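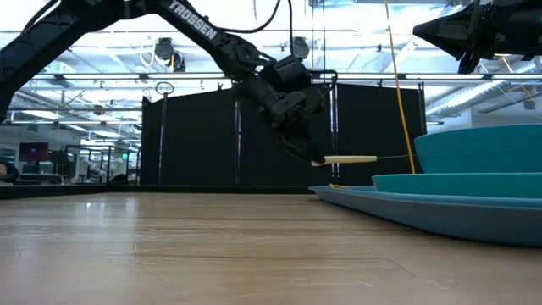
Piltport Football Club is a soccer club from the harbor town of Piltport, and one of the most loved small clubs anywhere on its stretch of coast. It plays its home games at Kakakhel Park, a few minutes' walk uphill from the fish market, and fields a men's team, a women's team and a full set of youth sides. Fans and players alike call the club the Lamplighters. Its colors are teal and cream, with teal for the shirts and cream for the shorts and socks. The club's great rival is Wisar, from across the bay, and the games between the two are the high point of the local season.

History

The club grew out of a works team at the Piltport ropeworks, where the night shift played pickup games in the yard before heading home to bed. Those early games were rough and very muddy, and they drew a crowd almost at once. When the ropeworks closed, the players kept the team going, rented a sloping field from a dairy farmer and applied to join the Jasari League under the town's name.

The first seasons were hard. Piltport finished last in its opening year and next to last in the one that followed, then surprised everybody by winning promotion with a squad made up almost entirely of dockhands and schoolteachers. The promotion was sealed in a rainstorm so heavy that the lines had to be marked again at halftime. A mural of that afternoon still covers the side wall of the bus depot, and it is well worth the short detour on the way to a game.

A long, quieter stretch came after that. The club moved up and down between divisions, sold its best players to bigger teams inland and twice came close to folding. What saved it the second time was a share offer open to anyone living in the town, with one vote per person no matter how many shares they held. The offer sold out before the end of January, and the club has belonged to its fans ever since.

Kakakhel Park

The home ground is named for the street that runs behind the north goal. It has one covered stand, seating 1,000, and grass banks on the other sides where people stand, sit on blankets or let their kids roll down the slope. The field itself drops noticeably toward the harbor end. Piltport captains who win the coin toss nearly always choose to kick uphill first, so that the team has the slope in its favor for the second half, when legs are tired.

The wind is the other thing visiting teams remember. It comes straight in off the water and can hold up a goal kick so well that the ball lands behind the player who jumped for it! Home goalkeepers learn to keep the ball low, and the habit of building play along the ground has shaped the way every Piltport team plays, right down to the youngest age groups.

The floodlights came secondhand from a rail yard and give off a warm yellow light. Evening kickoffs are set for 7:30, late enough for the ferry crews to get there.

The Bay Derby

Games against Wisar are known as the Bay Derby. The two towns face each other across the water, and before there was a bridge, away fans made the crossing by boat, singing the whole way over. Plenty still do. The winner keeps a brass ship's bell, which is rung from the stand after every home goal until the next derby comes along. For a small club it is a glorious sound.

Piltport and Wisar have met 118 times in league and cup play. The series has swung back and forth, with long runs of success for each side. The best remembered meeting is the Jasari Cup semifinal in which Piltport, down to nine players and trailing by two goals, came back to win in extra time. The winning goal went in directly from a corner kick, helped along by the wind. Wisar fans have never accepted that it was meant, and the argument is kept up cheerfully on both shores.

Honors

Piltport has won the Jasari Cup 3 times, a superb record for a town of its size. The women's team took the most recent of its own league titles without losing a home game and has become a real draw, often filling the stand for games that start before lunch.

Youth teams

The youth program is the part of the club that many local people know best. It takes boys and girls from the age of six, and they train together until they turn 11, when they move into separate squads. No scores are posted for the youngest groups. Coaches rotate every child through every position, goalkeeper included, and several first-team defenders spent their early years as forwards. Practice runs through the winter, moving into the old ropeworks shed when the field is frozen. The shed floor is bumpy, with odd bounces off the old rail grooves, and former players give it a good share of the credit for their first touch.

Songs and customs

The club song, "Light Along the Harbor," is a ropeworkers' tune with new words. It is sung slowly as the teams walk out and at double speed after a win. Fans carry lanterns to the last home game of the season, usually in May, and leave them lit along the top of the bank until the final whistle.

Food is taken seriously too. The kiosk behind the stand sells fish chowder in bread rolls, and the line for it starts well before kickoff. Away supporters get the first ladle on derby day, a courtesy that Wisar returns with fried dough and hot cider.

See also

Jasari Cup
Bay Derby
Wisar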